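나무 식탁을 오래 곁에 두는 법, 가을맞이 손질 이야기
생활 소식지 '클라리베오(Claliveo) 편지' 10월호 중에서

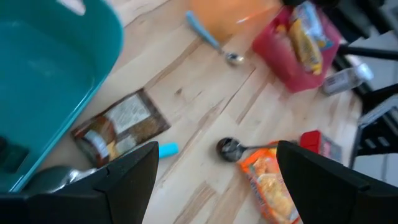
최종 수정일: 2022-10-18

아침에 창문을 열면 공기가 제법 차갑습니다. 독자님들 댁에는 벌써 두꺼운 이불이 나왔을까요? 저희 집은 며칠 전에 이불을 꺼내고, 그 김에 옷장을 뒤집고, 그러다가 결국 부엌까지 손을 대고 말았습니다. 가을이 되면 꼭 이렇게 일이 커집니다. 그래도 싫지만은 않은 것이, 여름내 미뤄 두었던 일을 하나씩 해치우다 보면 마음까지 가벼워지거든요. 그 미뤄 둔 일 가운데 제가 해마다 제일 좋아하는 것이 바로 나무 식탁 손질이랍니다.

지난달 편지에서 나무 가구 이야기를 살짝 꺼냈더니 답장을 참 많이 보내 주셨어요. 얼룩이 안 빠진다는 분, 기름을 발랐다가 끈적해져서 속상했다는 분, 친정어머니께 물려받은 상을 차마 못 쓰고 모셔만 둔다는 분까지, 한 통 한 통 차를 마시며 읽었습니다. 답장을 다 드리지 못해 죄송한 마음을 담아 이번 호에는 좀 길게 써 볼게요. (길어질 것 같으니 따뜻한 것 한 잔 준비하고 오셔도 좋습니다!)

먼저 우리 집 식탁이 어떤 마감인지부터 알아보시면 좋겠어요. 잘 안 보이는 구석에 물을 한 방울 떨어뜨려 놓고 잠시 기다려 보세요. 물방울이 동그랗게 그대로 있으면 막이 있는 도장 마감일 가능성이 높고, 천천히 스며들면서 색이 진해지면 오일 마감이거나 마감이 많이 닳은 상태일 수 있습니다. 도장 마감이라면 오일을 발라도 속으로 들어가지 못하고 겉에 남습니다. 끈적해져서 속상하셨다는 분들은 대부분 이 경우가 아니었을까 짐작해 봅니다. 저도 신혼 때 똑같은 일을 겪고 마른 수건을 몇 장이나 버렸는지 몰라요.

도장 마감 식탁은 사실 손이 별로 안 갑니다. 부드러운 천을 미지근한 물에 적셔 꼭 짠 다음 결을 따라 닦고, 마른 천으로 한 번 더 닦아 주시면 됩니다. 기름때가 있으면 중성세제를 물에 아주 조금만 풀어 쓰세요. 매직 스펀지는 참아 주시고요. 닦을 때는 속이 시원한데 나중에 그 자리만 광이 죽어서 두고두고 눈에 들어옵니다.

오일 마감은 조금 더 품이 들지만 그만큼 정이 들어요. 우선 식탁 위를 싹 치우고 마른 솔로 먼지를 털어 냅니다. 그다음 젖은 천으로 한 번 닦고 하룻밤 말려 주세요. 여기서 마음이 급해지기 쉬운데, 속까지 마르지 않은 채로 오일을 올리면 얼룩덜룩해질 수 있으니 꼭 기다려 주셔야 합니다. 다 말랐으면 고운 사포로 결을 따라 살살 문지릅니다. 힘을 주지 마시고, 아이 등을 쓸어 주듯이요. 가루를 깨끗이 닦아 낸 뒤 오일을 천에 조금 덜어 얇게 펴 바르고, 제품 설명서에 적힌 시간이 지나면 남은 기름을 마른 천으로 아낌없이 닦아 내세요. 얇게 한 번, 다음 날 상태를 보고 또 얇게 한 번이면 웬만한 집에서는 넉넉합니다.

아, 이건 꼭 말씀드려야겠어요. 오일을 닦은 천은 뭉쳐서 쓰레기통에 넣으시면 안 됩니다. 기름이 마르면서 열이 나기 때문에 뭉쳐 둔 천에서 불이 나는 일이 정말로 있습니다. 물에 푹 적신 다음 밖에서 넓게 펴 완전히 말려서 버려 주세요. 잔소리 같아도 이것만은 두 번 세 번 부탁드립니다.

뜨거운 냄비를 올려서 생긴 하얀 자국을 물어보신 분이 특히 많았습니다. 자국이 얕으면 마른 면 수건을 덮고 다리미를 약한 온도로 잠깐씩 댔다 떼는 방법이 통할 때가 있어요. 스팀은 끄시고, 한자리에 오래 두지 마시고, 눈에 덜 띄는 곳에서 먼저 시험해 보세요. 해 보셔도 그대로라면 무리하지 마시고 수리하시는 분께 맡기는 편이 낫습니다. 간장이나 김칫국물은 뭐니 뭐니 해도 바로 닦는 게 제일이고요.

그리고 곧 난방을 시작하실 텐데, 나무는 갑자기 건조해지는 것을 참 힘들어합니다. 식탁을 난방기 바로 옆에 두셨다면 조금만 떨어뜨려 주시고, 방 안에 젖은 수건이라도 한 장 걸어 두시면 사람도 나무도 한결 편안합니다. 햇볕이 한쪽으로만 드는 집은 철이 바뀔 때 식탁을 반대로 돌려 놓아 보세요. 색이 고르게 익어 갑니다. 식탁보나 매트를 늘 같은 자리에 깔아 두시는 분도 가끔은 걷어서 바람을 쐬어 주시고요.

모셔만 두신다는 그 상 이야기로 돌아가자면, 저는 꺼내 쓰셨으면 좋겠어요. 저희 식탁에도 아이가 포크로 콕콕 찍어 놓은 자리가 있는데, 해마다 사포를 들고도 거기는 그냥 지나갑니다.

알려 드립니다
이달 말 폴레티(Foletti) 공방에서 나무 손질 모임을 엽니다. 작은 도마나 쟁반을 하나씩 들고 오시면 함께 사포질하고 오일을 올려 볼 거예요. 준비물은 앞치마와 버려도 되는 면 헝겊이고, 신청은 이 편지에 답장으로 해 주시면 됩니다. 참가비는 없고, 차와 다과 값으로 1,000원만 받겠습니다.

지난달 헌 가구 나눔에는 598분이 글을 남겨 주셨습니다. 물건을 내놓으신 분도, 멀리까지 가지러 가신 분도 모두 고맙습니다. 다음 호에서는 겨울 이불 보관과 솜틀집 고르는 이야기를 들고 오겠습니다. 감기 조심하시고요, 식탁 손질하신 이야기도 들려주세요!

클라리베오 편지 편집실 드림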